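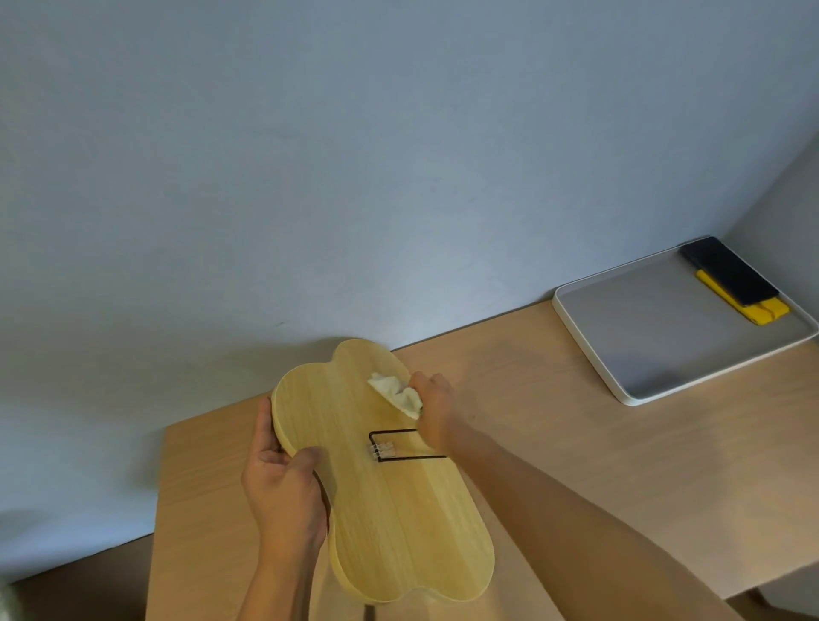
Arnine Wood Care Oil, 30 ml and refill bottle

Arnine is a clear oil for wooden things that live in the kitchen: cutting boards, spoons, salad bowls, trays, rolling pins, the handles of old knives. We make it in our workshop in Molska, in small batches, and we have sold it first at the market and later by mail. It has no color, almost no smell, and it does not stay sticky on the surface if you wipe away what the wood does not drink.

The recipe comes from Sorin Bucur, who made spoons for most of his life and did not like what the shops offered him. He wanted an oil that goes into the wood before it goes onto it. We have changed the recipe only one time, when the old wax became difficult to buy.

What is inside
Food-grade mineral oil, beeswax, a little vitamin E. There are no nut oils, no solvents and no perfume. People with an allergy to bee products should please not use it. We are now testing a version with plant wax, but it is not ready and we don't want to promise a month.

How to use it
Wash the wood by hand and let it dry overnight. Shake the bottle, put a few drops on a soft cotton cloth and rub along the grain. End grain takes more oil than the flat side, so go back to it a second time. Leave it for 4 hours, then wipe with a clean part of the cloth until your fingers do not leave marks.

New wood is thirsty and needs this treatment two or three times in the first weeks. After that, once in a month is enough for a board you use every day. A serving tray or a fruit bowl can wait much longer — you will see it yourself when the surface becomes dull and pale.

Bamboo drinks less than beech or maple. Use half of the oil and be patient with it. Varnished or painted wood does not need our oil at all, it will only lie on top.

If the oil became cloudy
This happens in winter, when the parcel travels in the cold and the wax gets hard. Stand the closed bottle in warm water for a short time and shake it. The quality is the same as before.

Used cloths
Wash them with hot water and dish soap, separately from your clothes. The wax can leave spots on cotton shirts.

Sizes
The small bottle holds 30 ml and is enough for around 6 cutting boards of normal size. The refill bottle is glass with a metal cap and fits the same dropper. Droppers are also sold separately.

From customers
"My mother's bread board was gray and rough. I sanded it first, as your leaflet says, and used Arnine three evenings. Now it is on the table again." — Tamara Bogdan

"Good oil. I would like a bigger bottle, because I turn bowls and I finish the small one in a weekend." — Dale Lapointe

Shipping
Orders paid before noon leave the workshop the same day, except on holidays. The workshop is closed for the first half of November. For shops and wood turners we have a separate price list, please write to Liviu Anghel through the contact form and tell him how many bottles you need.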